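Speaker notes: Trail capacity and backcountry permits in the Talavura uplands
Session 9, Friday, 20 minutes plus questions

Opening

Give the title and go directly to the permit map. State the scope: overnight use only, Stirnier trailhead to the Isah basin. Day use is covered in a separate talk and should not be discussed until questions.

Define terms before the first chart. A "party" is one permit, any size up to the limit. A "party night" is one party in one zone for one night. Most of the older reports use "visitor nights," and the two can't be compared without the party size, which was not recorded before the online system.

The area

The Talavura uplands are a high plateau cut by two drainages. The western one holds the Stirnier trail, which follows the creek to the lower lakes and then climbs by switchbacks to the plateau. The eastern one holds Flaline Pass and has no maintained tread above the treeline. Snow stays on the north side of the pass well into summer. Permits issued for March are winter permits and fall under different rules; they are left out of every figure in this talk.

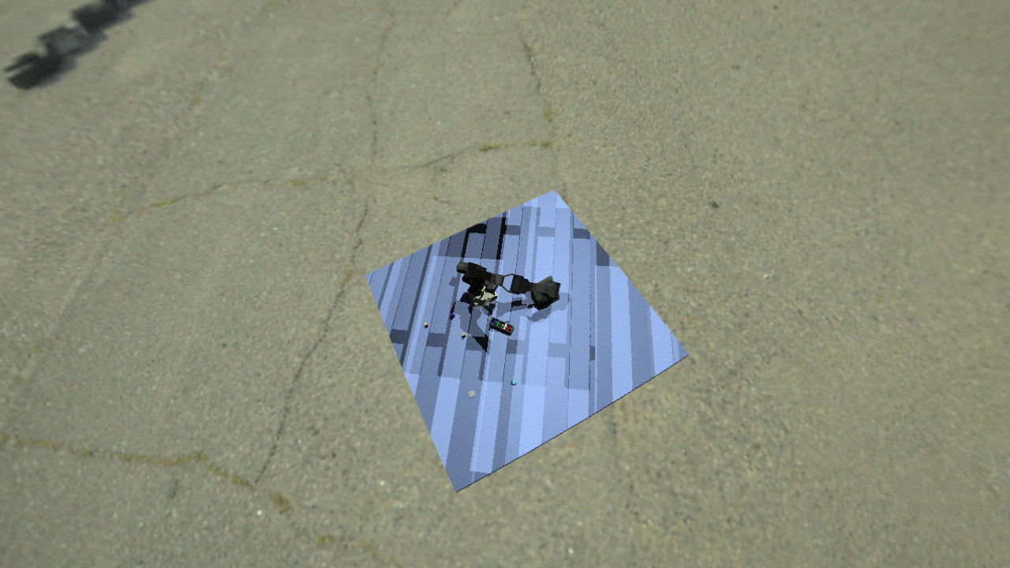

Isah Tallis

The plateau is divided into 13 camping zones. Nine of them have designated sites with a tent pad and a food storage pole. In the other four, parties choose their own site, at least 200 feet from water and out of view of the trail.

Pause for the zone list. People at the back will want to read it.

Permit data

The count of designated sites is 79. Point out that this is the number on the current map, and that the older map shows sites since closed for bank erosion. If asked which ones, refer to the handout, second page.

Occupancy is uneven. Sites beside the lower lakes fill first, on any night of the week. Sites on the plateau fill on weekends. The four open zones are rarely at their limit, but the parties in them camp close together, mostly on the flat ground by the Isah outlet. A zone limit controls how many parties enter. It does not control where they sleep.

No-shows are the weak part of the data. A permit that is paid for and never used still counts as a party night. Rangers record the parties they meet, but patrols don't reach Flaline Pass on a fixed schedule, so there is no correction factor for the eastern zones. Say this plainly and move on.

Site condition

Each site is rated on bare soil area, root exposure, number of fire scars and number of side trails. The rating form is the same one used for the earlier survey, with one change: side trails are now counted at the edge of the pad instead of at the main trail. This raises the count at some sites with no change on the ground. The chart marks those sites with an open circle.

Bare soil area follows soil type more closely than it follows use. Sites on gravel benches have held their size. Sites on meadow soil grew early and then leveled off. Don't give a rate here; two surveys are not enough for one.

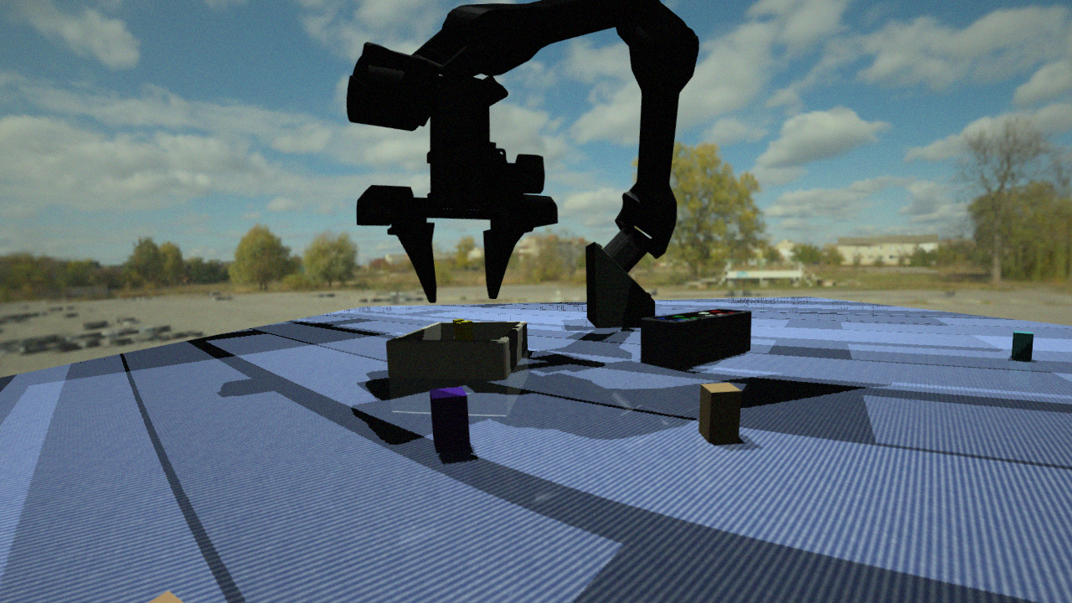 Options under review

1. Keep the zone limits and move the worst meadow sites to gravel benches. Needs trail crew time and one season of closure per site.

2. Convert the Isah outlet to designated sites. Easier to patrol. Requires food storage poles, which have to be packed in by mule from the Stirnier side.

3. Lower the party size limit in the open zones. No construction cost. Affects school and club groups most, and they book early.

Options 1 and 2 can be combined. Option 3 can be tried for a season and reversed.

Questions

Likely first question: why not a lottery. Answer: it changes who gets a permit, and the number of party nights stays the same.

Likely second question: bear activity. Refer to the wildlife session in the next room.

Leave the zone map on the screen until the room clears.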